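Give People Their Desks Back

01/02/2021

I worked for six years at a company with assigned desks and then for four years at a company without them. The second one, Lilteo, was the better employer in most ways. It paid more, the managers were kinder, and the coffee was free. I still think it made a mistake when it took the desks away, and I think a lot of companies are getting ready to make the same mistake now.

The argument for shared desks is simple. On any given day some people are sick, some are on vacation, some are visiting clients and some are at home. If you walk the floor at two in the afternoon you will see empty chairs. Rent is paid by the square foot, and an empty chair costs as much as a full one. So you cut the number of desks, tell everyone to sit wherever they like, and save the difference. When Lilteo did this we had 313 people in the building and 196 desks. The numbers worked. I never heard of a day when somebody had to stand.

I don't dispute the savings. What I dispute is the idea that they came free. The cost was moved off the company's books and onto the staff, in amounts too small for anyone to bother writing down.

Start with the morning. At my old job I walked in, sat down and started. At Lilteo I walked in and looked for a place. The desks by the windows went first, then the ones with two monitors. If I came in after nine I usually ended up by the printers. Then I raised the chair, moved the monitor, found out whether the cable fit my laptop, and went looking for one that did. On a good day this took five minutes and on a bad day it took twenty. People who set out the plan for shared desks do not usually include this time, and I can see why. It belongs to no project and it shows up on no report.

The chair matters more than people admit. I am tall and I have a bad lower back. A chair that has been set up for me is comfortable all day, and a chair that was set up for the last person is not. You can adjust most office chairs, but it takes several tries to get them right, and by the end of the week I had often stopped trying. A coworker of mine had a letter from her doctor about her seating. She was given a special chair, and then spent part of most mornings finding out where it had been rolled to. In the end she put a strip of red tape on it with her name. She was asked to remove the tape.

Then there is the question of finding people. I used to know where the accounts department was. If I had a question about an invoice I walked over and asked, and while I was there I heard about two other invoices. After the change, accounts was wherever the accounts people happened to be. So I sent a message instead. The message was answered, sometimes in an hour and sometimes the next day, and I heard about nothing else. The company had been told that mixing people up would lead to chance meetings and new ideas. In my experience it led to headphones. You do not start a conversation with a stranger who will be sitting somewhere else tomorrow.

New people had it worst. When I started my first office job I sat beside a woman who had been there for fifteen years. She never trained me in any formal way. I listened to her on the phone and I asked her things when she hung up, and by spring I could do the work. I don't know how I would have learned it from a different seat every day. At Lilteo I saw new hires sit alone at the edge of the room for weeks because they didn't know which group of people was theirs.

I should be fair about what was good. Some people liked the change. A man in sales who was in the building one day a week had never wanted a desk and was glad to stop feeling guilty about his. People who did not get along with their neighbors could move. The place was also tidier, and I say that as someone whose own desk was never tidy. If a worker does not want a fixed place, I see no reason to force one on them.

But most of the people I talked to wanted one, and they showed it every day. They sat in the same seat whenever they could. They came in early to get it. They left a sweater on the back of the chair when they went to lunch. Management called this "camping" and sent an email against it. I read that email as proof that the plan was not working. If you have to keep telling grown people to stop doing something harmless, they probably have a reason for doing it.

This is coming up again now because so many offices have been half empty for most of a year. A friend at Wunex tells me they plan to reopen with 200 desks for a much larger staff, and that nobody will have a fixed place. I understand the thinking. If people are going to be home two or three days a week, a desk for each of them looks like waste.

I would ask the people making these plans to consider the other side of it. If staff can do the work at home, then the office has to offer something home does not. For most of us that is company, quiet equipment that works, and knowing where things are. A room of bare tables that have to be claimed each morning offers very little of that. People will make the trip for a while, out of duty, and then they will find reasons to stay home.

There are ways to save space without going all the way. Two people who come in on different days can share one desk and agree on how it is kept. A department can have its own corner with a few fewer seats than it has people. Each person can have a drawer that locks. None of this is expensive. It means giving up part of the savings, and I think it should be counted as a normal cost of employing people, like heat.

I left Lilteo for other reasons. At my present job I have a desk against a wall with a poor view. I have set the chair the way I like it, and when I come back after a weekend it is still set that way. 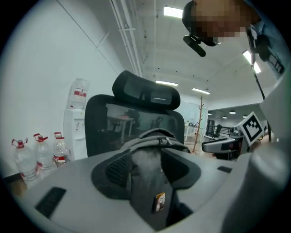 Brijesh Nishad

Brijesh Nishad works in purchasing and writes about offices and working life. Letters in reply to this essay are welcome and may be shortened before they are published.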